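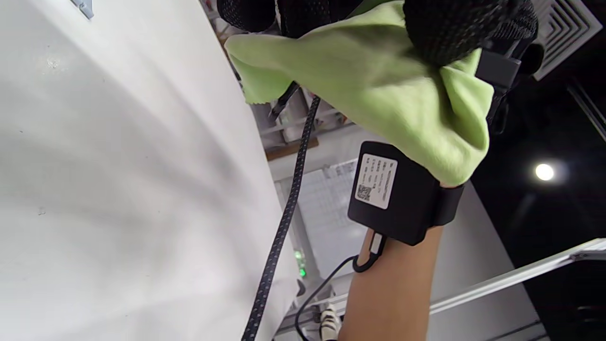

Plondesano, Wednesday, February 26, 2020

How to record and clean wiping demonstrations for imitation learning
By Romana Sýkora

We teach a robot arm to wipe surfaces by having people do the wiping first, with a hand-held gripper tool and a camera on it. These are the steps we use to get from a person holding a cloth to a data set a policy can be trained on. They assume you already have a working gripper tool and the Gretano recording software installed.

1. Set up the person
Put on the mesh glove and close the strap at the wrist. Strap the device box to the forearm with the wide band, label facing out so the QR code can be scanned. Leave slack in the thin cable from the box. Bend the elbow fully once before you start, and if the cable pulls tight, move the box up.

2. Choose the cloth and surface
Use a microfiber cloth in a color that stands out from the surface. We wipe white panels with light green cloths. In September we tried white cloths on the same panels, and the edge tracker lost the cloth in 31 of 220 clips. Curved surfaces are harder than flat ones and should be recorded as their own set.

3. Record
Scan the box, start the recording, and hold still for 2 seconds. Wipe in overlapping strokes from top to bottom. Keep the thick braided cable to one side if you can. It will still cross the view at times, and those clips are usable as long as the cloth's leading edge stays visible. Hold still again before stopping.

Let the cloth hang and fold as it wants. Early on we asked people to keep it flat against the palm, and the policy trained on those clips failed whenever a corner came loose.

4. Align the streams
Run the Bitard sync script on each session folder. It matches camera motion to the wrist signal using the two still periods. If it reports no match, check that neither still period was cut short. Do not line the clips up by hand.

5. Remove bad clips
Delete any clip where the cloth leaves the view for more than a second or where the box shifted on the arm. Ceiling lights in view are fine. Strong glare on the panel itself is a reason to drop the clip.

6. Train and test
We train on 600 clips per surface type. With fewer, the arm follows flat panels well but lifts off where a curved one bends away. Test on a panel that was left out of the recordings, and log contact along the whole stroke, including the last part near the edge.

The panel layouts follow the Beneš test set, with the mounting brackets left on. If you take yours off, note it in the session file.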